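# Stop closing the stud books

November 10, 2021

Most dog breeds began as a mix. Someone had a job to be done, picked dogs that could do it, and bred them together until the pups came out fairly even. Then a club was formed, a book was opened, and after a few years the book was shut. From that day no new blood was allowed in.

I think that last step was a mistake, and small breeds pay the most for it.

Take a breed with 300 registered dogs. On paper that sounds workable. In practice many of them are too old, never bred, or live too far away to be used. If 5 males sire most of the litters, the next generation is full of half brothers and half sisters. Breeders can shuffle the pairings all they like, but the genes they have are the genes they have.

The usual answer is more health testing. I am for testing. It tells you which dogs carry a known fault, and it has spared plenty of pups. It can't put back what has been lost, though, and if every carrier is dropped from breeding, the pool gets smaller again.

A planned outcross can help. Pick a breed close in build and temper, make two litters, keep records on every pup, and breed the best ones back. By the third generation most people at a show could not tell the difference. The objection I hear in Clastham is that the dogs would no longer be pure. The founding dogs weren't either.

Clubs should vote on this while they still have healthy dogs to work with.
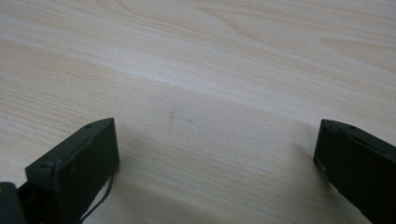 Pirjo Eskola: I agree on small breeds, but two litters won't do much if everyone then uses the same outcross male. You would need to set a limit on matings per dog before you start, and our club has never managed to agree on one.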